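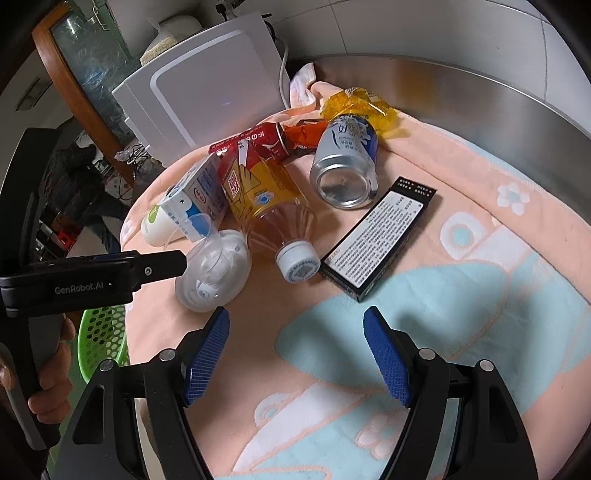

La presse à bouteilles Mirkard, donc. Murale, à levier, vendue pour les canettes et les bouteilles plastique. Je l'ai depuis 3 mois et on me demande sans arrêt si ça vaut le coup, alors je poste l'avis une bonne fois. Payée 40 euros, port compris. Premier point, valable pour toutes les presses : il faut vider avant. Une bouteille comme celle couchée sur la couverture, avec son bouchon blanc et bleu et du liquide ambré dedans, ne va pas sous le levier telle quelle. Évier d'abord, bouchon ôté, et ensuite seulement on écrase. J'ai fait l'inverse le premier soir avec un fond de sirop. Mur à relessiver.

## Déballage, montage

Carton correct, pas de polystyrène. Dedans : le corps, le levier, la poignée en mousse, un sachet de vis. 3 vis dans mon sachet pour quatre trous, merci. Mail au vendeur, réponse le lendemain, vis reçue dans la semaine. Rien à dire sur le SAV.

La notice par contre... Traduite à la va-vite. « Serrer jusque content ». Les schémas sont lisibles, c'est déjà ça. Le gabarit de perçage est imprimé au dos, donc impossible de lire la notice et de percer en même temps. J'ai photocopié.

Murs : brique pleine, aucun souci. Placo, n'y pensez pas sans planche derrière. Toshio Morikawa, mon voisin de palier, l'a posée sur du placo avec des chevilles à expansion, ça a tenu quinze jours et la presse est descendue avec un morceau de cloison. Maintenant elle est vissée sur un bout de plan de travail, lui-même pris dans les montants. Moche mais solide.

Hauteur : la notice dit à hauteur d'épaule. Trop haut à mon avis. On force avec le bras au lieu de se servir de son poids. J'ai tout redescendu au niveau du coude, et deux trous à reboucher.

## À l'usage

Les canettes : très bien. Un coup, un palet, ça tombe par la fente. Rien à redire, c'est même assez plaisant en rentrant du boulot. Les canettes fines et hautes passent aussi mais partent de travers si on ne les cale pas bien au fond.

Petites bouteilles plastique : bien, à condition de revisser le bouchon PENDANT que le levier est en bas. Sinon ça se regonfle. Il faut donc trois mains ou un coup à prendre. Au bout de quelques jours ça vient.

Grandes bouteilles : non. La pub dit oui, la boîte dit oui, moi je dis non. Elles ne rentrent pas debout, il faut les plier d'abord, et une fois pliées à la main, franchement, la presse ne sert plus à grand-chose. Même verdict chez Pacita Mangubat qui a le modèle Plendmont, plus large pourtant, et plus cher.

Briques de lait : je le fais au pied, comme tout le monde.

Le bruit. Claquement sec en fin de course. En immeuble, après le diner, on évite. J'ai collé un feutre de pied de chaise sous la butée, nette amélioration.

## Ce qu'on met dessous

Gros oubli du fabricant : aucun bac fourni. Les palets tombent par terre et roulent sous le frigo. J'ai essayé un seau (ça rebondit, ça sonne comme une cloche), puis un sac accroché au corps de la presse, qui se déchire sur l'angle. La bonne réponse : un panier en plastique ajouré, posé sur quelque chose pour réduire la chute. Les gouttes passent par les trous, donc prévoir une vieille serpillière ou un plateau. Et un rebord bien épais, pour ne pas se scier les doigts jusqu'au local poubelles.

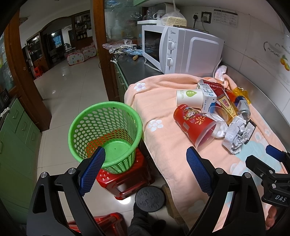 *Panier vert ajouré sur tabouret rouge, tas d'emballages à côté.*

Rincer le panier une fois par semaine, sinon ça colle. Et en été ça attire les guêpes, j'imagine, je verrai bien.

## Solidité

Corps en acier peint, levier idem. La peinture s'écaille déjà à l'endroit où la canette frotte. Un peu de rouille en bas, la presse est à côté de l'évier, je ne l'essuie pas toujours. L'axe a pris un peu de jeu, resserré une fois, plus bougé depuis. La poignée en mousse tourne sur elle-même, agaçant. Un tour de chatterton de vélo et on n'en parle plus.

Poids : 624 g sans les vis, sur ma balance de cuisine. Léger. Trop léger pour certains, Roman Stępień trouve que ça fait jouet. Il a chez lui une vieille Srisuk en fonte, évidemment à côté... Mais la Srisuk, faut la trouver, et le mur qui va avec.

## Gain de place réel ?

Oui sur les canettes. Le sac que je descendais tous les deux jours, je le descends en fin de semaine. Sur le plastique, un peu mieux qu'à la main, sans plus.

Attention quand même : renseignez-vous sur les consignes chez vous. Certains centres préfèrent les bouteilles pas trop aplaties, ou aplaties dans la longueur, et les machines de consigne refusent tout ce qui est écrasé. Zübeyde Ertürk a écrasé une pleine caisse avant de s'en rendre compte. Donc si vous rapportez vos bouteilles contre un bon d'achat, n'achetez pas de presse, point.

## En vrac

Plus :
- canettes nickel
- prix
- SAV qui répond
- démontage facile pour nettoyer (deux goupilles)

Moins :
- pas de bac
- grandes bouteilles, mensonge sur la boîte
- poignée qui tourne
- notice
- bruit, avant le feutre

Pour les enfants : le levier pince. Le mien est rabattu et bloqué avec un crochet quand je sors de la cuisine, crochet non fourni, lui aussi.

Je la rachèterais pour les canettes seulement. Si vous buvez surtout de l'eau en grande bouteille, gardez vos 40 euros. Pour la version Grerusness à pédale, pas testé, ne me demandez pas.

Mis à jour le 2019-01-29 : ajouté le passage sur la vis manquante, corrigé deux-trois fautes, il en reste surement.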